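Plerevitz Opens Orders for Fillora Household Task Library

2021-12-26 - Plerevitz today opened orders for Fillora, a library of first-person recordings of everyday housework for companies that build home robots. The first release covers kitchen surfaces and has 291 tasks, recorded in lived-in homes. Deliveries start in February.

Each task is performed by a person at a normal pace and seen from head height, with both hands in view. Wiping a stone counter with a dark gray cloth while the other hand stays flat on the surface is typical of the set.

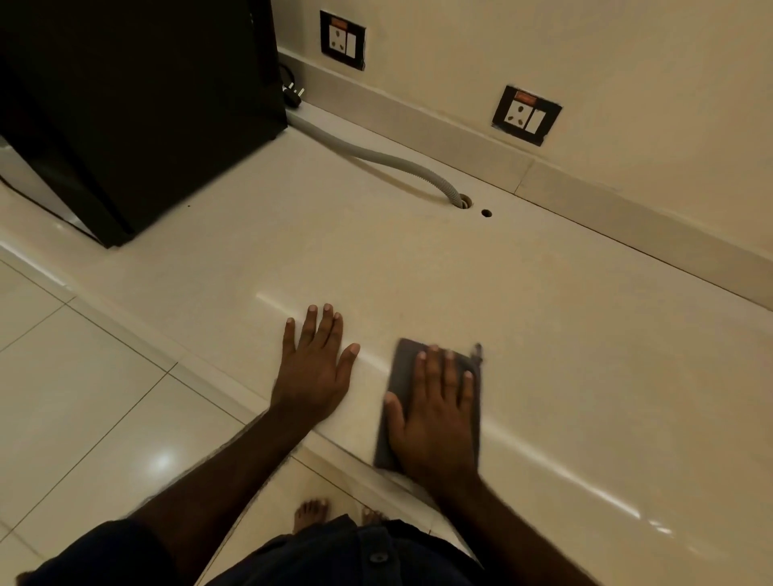 Who is Fillora for?

Teams that train robot arms or two-handed robots for home use and want recordings of people doing the same jobs. Research groups can order it on the same terms as companies.

"Our customers kept telling us that a shiny counter was the hard part," said Dalva Siqueira, head of product at Plerevitz. "A brown spill on a pale, glossy top, with light bouncing off it, is exactly what they asked for."

Kitchens are recorded as they are, with hoses, cords and racks left in place.
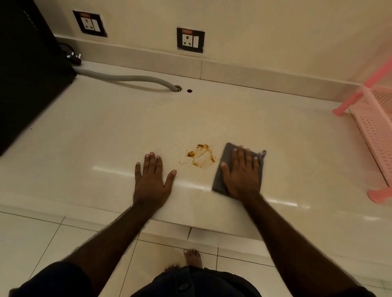
What Buyers Receive

The kitchen release comes in 5 parts, sorted by type of task. Every recording has a written task label and start and end marks for each wipe, lift or press. Labels are checked by 2 reviewers before release.

Spills get their own part - liquids on stone, tile and metal, with cloths held flat, folded or bunched. In many of these recordings one hand rests beside the stain and the other works the cloth.

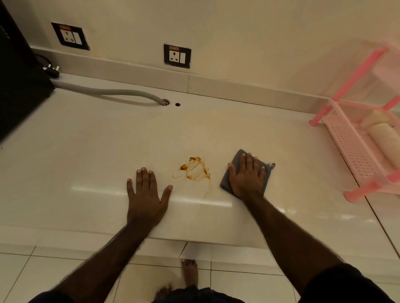
Buyers can also request tasks that are not on the list. Requests go to Hamish Tapsell's team, which replies with a price and a recording date.

Zirnlow, a maker of arms for kitchen use, tested an early version with 50 tasks. "We had the recordings loaded the same afternoon," said Rocío Trujillo, an engineer at Zirnlow. "The labels matched what the hands were doing, and that saved us a lot of checking."

Orders and sample requests: Estrella Figueroa, Plerevitz sales office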